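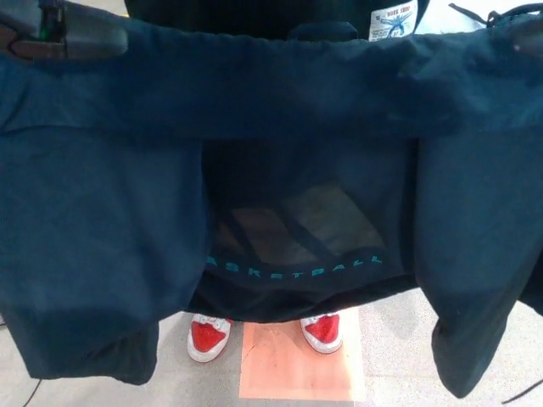
Dark navy garment, held up by its top edge.

Ríos block: where we've got to
Progress report to the Firnar office, Sep 10, 2024
From Jairo Inga

Hello all,

I promised you a proper update before the licence meeting, so get yourselves a coffee, it's a bit of a long one (sorry!).

The big news first. The Ríos 5 well reached its planned depth of 2503 metres, and we ran the last string of casing two days later without any drama. After the trouble we had with the mud pump in the top section I was fully expecting to be writing you a very different letter! Cristian Carhuamaca and the night crew did a cracking job of catching up, and I'd like that noted somewhere official if you can manage it.

Logging is done too. Cristian is keener on the lower sand than I am. He reads it as one continuous layer, I think there's a shale break in the middle of it, and we've gone back and forth on this over more dinners than I care to remember. The core samples went off to Jaston's lab and we should have their results in October. Until then I'd rather you didn't quote either of us to the partners.

Now the less cheerful bit, the road. The stretch between the Polov yard and the river crossing is still a mess after the rains, and the heavy lorries are having to go the long way round. That adds 70 kilometres to every trip, and it's showing in the diesel bill (see the cost sheet, the line in yellow). The district has said we can lay our own gravel if we pay for it. My vote is yes, and soon, as the test separator has to come in that way and I don't fancy sending it over the hill.

On permits, the water discharge one came through. The flaring permit for the well test hasn't. The ministry sent it back asking for a new map with the farm tracks marked on it, which we had already sent them, but never mind, we've sent it again. No test without it, so that's the thing I'm watching most closely.

We also held the open meeting in the village. People mostly wanted to know about the noise and about jobs, and one chap asked some very good questions about the old well up the valley and who is meant to plug it. I said I'd find out. Could somebody in legal let me know what the contract says? I don't want to go back there with nothing.

What I need from you:

A yes or no on the gravel.
Sign-off for 300 more barrels of storage for the test, quote attached.
The name of whoever is handling the partner call, so I can send them the daily reports directly.

If the permit lands in time we'll start the test in October, and Cristian will stay on site for it. I'm on the usual number, evenings are best.

All the best,
Jairo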